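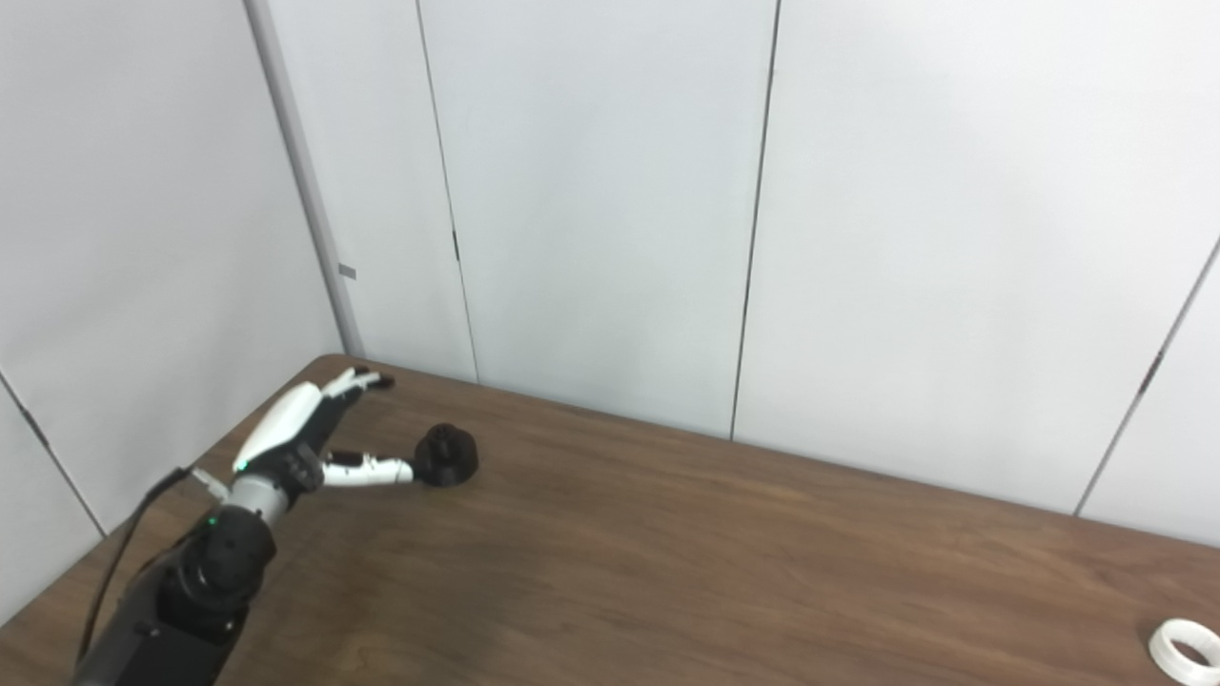 *Arm and hand over the brown table, green lights on at the wrist.*

February 27, 2025

Rat bait stations, Beltgate site. I walked the whole line with Ottmar Ehlers, from the grain store to the canal fence. Bait weight taken from the stations: 574 g since the last check. Before that it was 1094 g, so the feeding goes down, but I do not want to call it finished.

Station 4 was again empty. The block holder inside is chewed on one side. I put a new holder and fresh blocks, and moved the box closer to the wall, where the droppings are. Slugs had been in two of the stations near the drain, they leave slime on the blocks and then the rats refuse them.

The gap under the Wada shed door is still open. I wrote to the site office again. Steel mesh on order from Vurier, 155 cm wide, enough for the door and the pipe entry.

Non-toxic monitoring blocks (Vullemico) go in along the fence next visit. If they stay untouched until April, we take the poison out on that side.

Ottmar asks if the burrow behind the compost is old. I filled it with loose soil today, must look if it is opened again.

To bring: spare keys for the boxes, torch batteries, more labels.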